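Clasatbridge Small Claims Court

The Clasatbridge Small Claims Court is a lower civil court that hears money disputes between residents, tenants, landlords and small businesses. It sits in Cillow, in the former Renaud Building, and shares a clerk's office with the probate court. Hearings are held every Friday.

Most cases involve unpaid invoices, security deposits or minor property damage. A claim must be filed within two years of the event. Parties may bring an attorney – few do – and there is no jury. The court heard nearly 1,000 cases in its busiest year, and 86 of its rulings were appealed.

Khải Lâm was the first magistrate. Dwayne Alcantara, a former insurance defense attorney from Bida, took over the post and added a mediation session, which starts at 8 a.m. before the hearings.
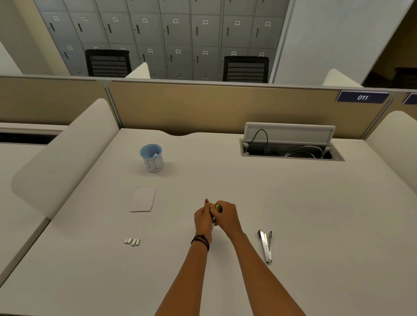
Handling a small yellow item over a white desk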